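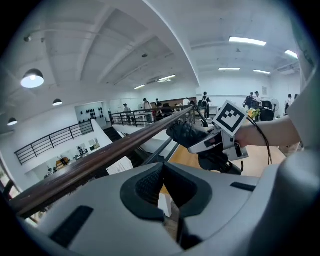
By the railing on the upper floor, Hirkitgate open day.

2025-10-04

3 min read

Got to Hirkitgate a little after opening. The bus dropped me on the wrong side of the rail yard, so I walked the last part with my jacket over my head. Signed in, got a sticker, was told coffee was downstairs. It was gone by the time I found it.

The open day was split between two outfits, Rakeo and Watow. Rakeo had slides and I sat through 20 minutes of them. Mostly warehouse sorting, a lot of arrows. Watow does the hand-held gripper work, and I had come for that. Austra Mets ran the tour. She used to teach shop in Grīnberga and she talks like it, loud and in short pieces.

What they do is have a person carry a gripper in each hand and go through ordinary chores, and the recordings are used to teach a robot arm the same chores. Austra said a normal shift is 60 recordings. I asked what happens to the bad ones and she said they get tagged and kept. Each gripper has printed black-and-white markers on it so the software can work out where it is. I wrote down the name of the software and now can't read my own writing.

The building is nicer than I thought it would be. Two levels, white walls, big beams across the ceiling, and a wooden handrail I kept putting my hand on. Plenty of people working, and they mostly carried on as if we weren't there.
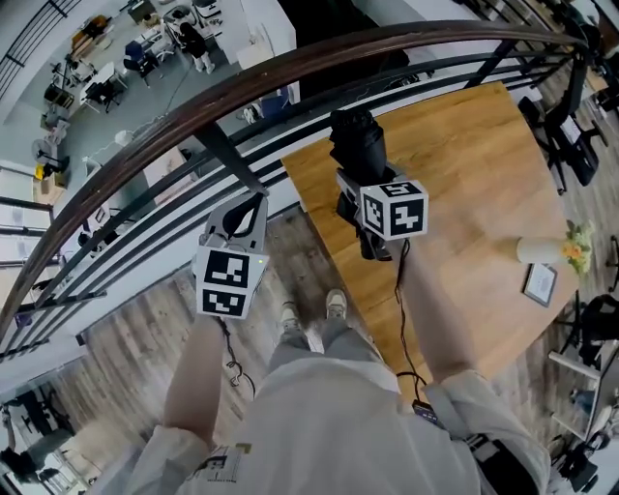 Both grippers held out over the rail, table and flowers down below.

They let visitors try a pair. I got 7 minutes. The first thing I noticed was the weight in the wrists. Then the cables, which I kept wanting to step around. I was told to pick up a cup and set it down on a saucer. I did it badly twice and fairly well once. The man after me was much better and said he ties fishing flies.

Asked Austra about jobs. They may take on part-time people in January, some 270 hours spread over the spring. I left my number. Not sure about the commute.

Home by four. Soup. Right wrist a bit sore tonight. Need to call the dentist and find the receipt for the boots.

Comments (3)

Delwyn
Which bus did you take? I want to go next time and the map on their site is no help.

pkr_44
Did they say if you need experience for the January thing? My son would be interested.

Oona T.
My wrist hurt for two days after I tried a pair. Put some ice on it.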